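Weekly ops and safety, sort cell
Thursday, 25th June, back room, Ritisow site
Present: floor team, controls, safety lead. Cletora on the phone, dropped off twice.

1. Last minutes
OK'd. Floor tape item from February still open.

2. Right arm stop on the scrap sort
Arm locked up mid-reach, fault 736 on the pendant, no warning before it. Left arm kept moving for a bit after. That is the part safety does not like. Both arms are supposed to stop together. No contact, no injury. Operator hit the e-stop, logged it, good.
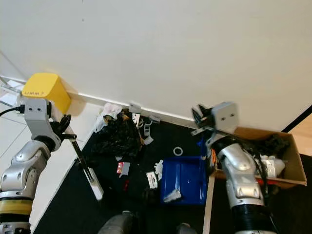 Controls pulled the log. Gap of 900 ms between right arm fault and left arm stop. Limit in our own risk sheet is 20. Cletora thinks the stop signal goes thru the task software first and not straight to the arms. Want that in writing from them.
Cable on the right wrist also came up. Could be snagging at full reach, not proven. Nyarko to send a shorter cable and a clip. Floor says same fault has shown up 13 times since the last update, most of them cleared and not written down. All to be logged from now on, even if it clears by itself.

3. Work area
Discussed keeping the mat clearer and moving the box further out from the reach zone. Tray stays where it is for now, programs are taught to it.

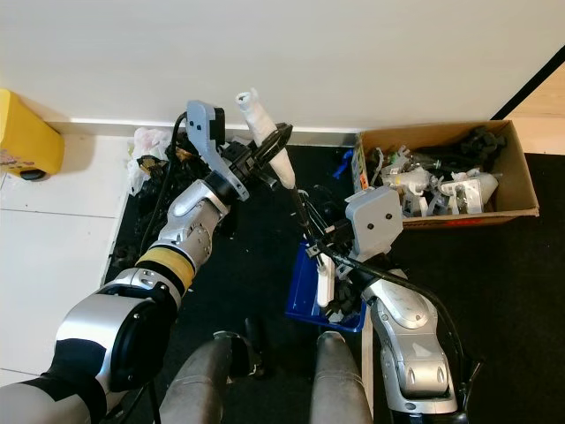 Agreed half speed only untill the stop wiring is checked. No two-arm handoffs with a person inside the line. Skeritz quote for a hard-wired stop relay is in, waiting on approval.

4. Actions
Controls - stop wiring check, both arms, report back next meeting
Safety - redo risk sheet, lock out tag on the pendant overnight
Floor - log every 736, time and what arm was doing
Cletora - written answer on signal path

5. AOB
Pendant screen protector peeling again. Spare key for the cabinet missing, check the drawer.

Next meeting same time, front room if its free.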